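Mesa de clasificación con retícula de cinta: galería

Última actualización: 2026-05-29
Imprimir | Enviar por correo electrónico

Galería del puesto de clasificación de bloques del taller Salazar. La superficie se divide en casillas con cinta azul de enmascarar; el trazado es de Urszula Borkowska y la revisión, de Octavio Rivadeneyra. Ficha de montaje: 3763.

El papel se corta de bobina de 1000 mm y se fija por el perímetro antes de marcar. Las líneas se trazan a lápiz y la cinta se aplica desde el centro hacia los bordes.

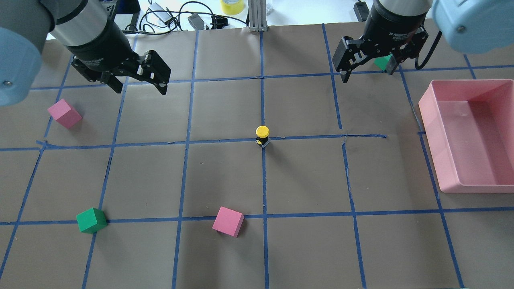 La casilla admite varios bloques con holgura, de modo que una desviación de pocos milímetros en la cinta no altera la asignación. No se exige corte a inglete en los cruces; se aceptan solapes y pequeñas separaciones. Las arrugas se alisan con espátula de plástico y, si persisten, se sustituye el tramo completo.

El marcado se renueva cada 12 semanas. El último cambio de cinta, en febrero, consumió más de 82 metros entre todas las mesas del taller. Los restos de adhesivo se retiran en seco, sin disolvente.

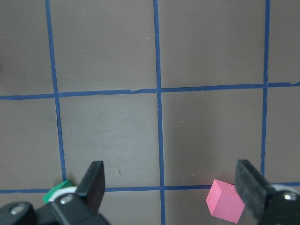 Retícula de cinta azul con un cubo verde y otro rosa junto a la línea horizontal inferior. Superficie con una zona clara de roce.

Correcciones a la ficha: Socorro Henao.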